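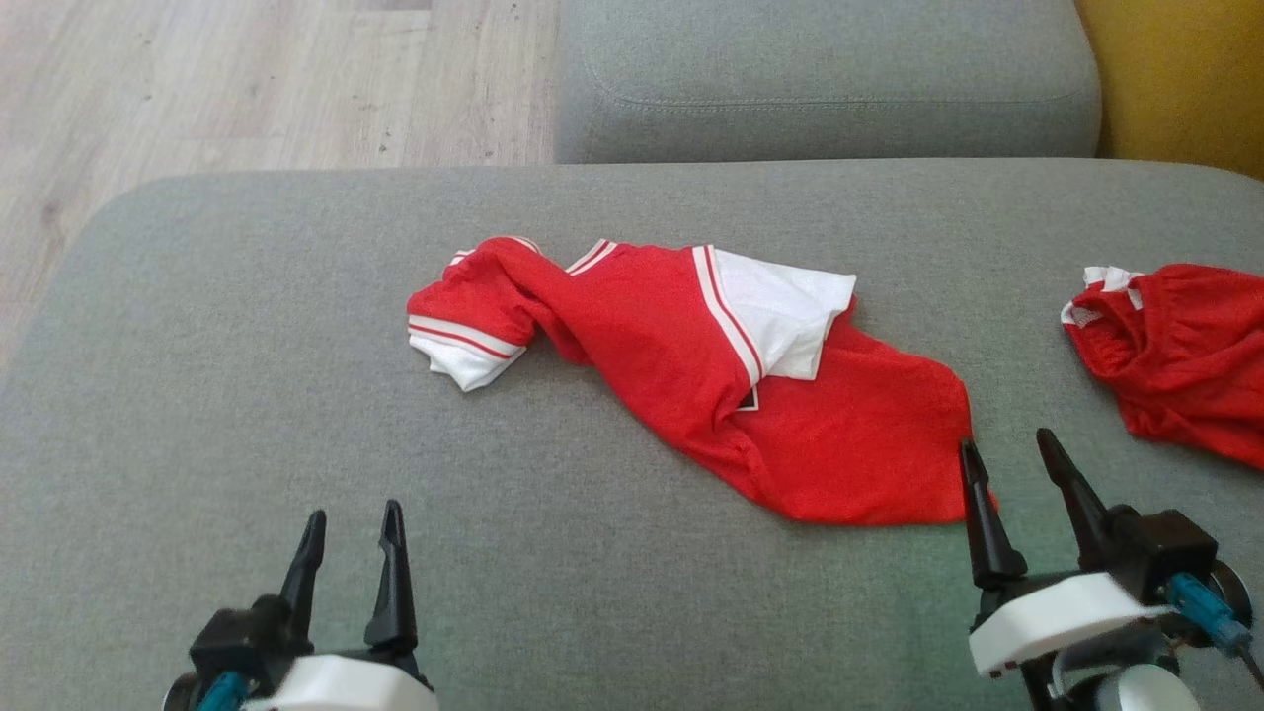
How to Make Salt Dough Ornaments With Little Kids

My two have been making salt dough since the younger one was just big enough to hold a cookie cutter, and we still pull out the bowl whenever there's a long grey afternoon to fill (January is full of them where we live!). It costs next to nothing, you likely have everything in the cupboard already, and the grandparents never seem to get tired of receiving it.

What you'll need

2 cups plain flour
1 cup table salt, the fine kind
Almost 1 cup of lukewarm water
Cookie cutters, a rolling pin and a drinking straw
Baking paper
Acrylic craft paint and ribbon for later

Step 1: Mix the dough

Stir the flour and salt together, then add the water a splash at a time. You may not need all of it. My neighbour Lorena Bustos adds a spoonful of cinnamon at this point, and the colour comes out a lovely soft brown, so I've started doing it too when we're making gingerbread people.

Step 2: Knead, and then knead some more

Let the kids go first, while they're keen, and take over when they wander off. You want it smooth and a bit firmer than store-bought modelling dough. If it sticks to your fingers, work in more flour; if it cracks when you pinch it, wet your hands and keep going.

Step 3: Roll and cut

Roll it out right on the baking paper so you can slide the whole sheet onto the tray without moving any shapes (I've stretched enough poor reindeer to learn this one). Aim for the thickness of a pencil. Poke the ribbon hole with the straw now, and don't put it too close to the top or it will break through.

Step 4: Bake low and slow

Set your oven to 93 degrees Celsius, or as near as it will go, and bake for 2 hours before turning everything over. Ours usually need another hour after that – chunky handprints take longer again. They're ready when the undersides are hard and pale all over.

Step 5: Paint

Leave them to cool overnight if you can stand the begging. Two thin coats of paint look nicer than one thick one, though my 9-year-old disagrees and has a whole shelf of very gloopy stars to prove it. Write the name and year on the back before you thread the ribbon.

One caution: keep the dough away from pets, as that much salt can make them very sick.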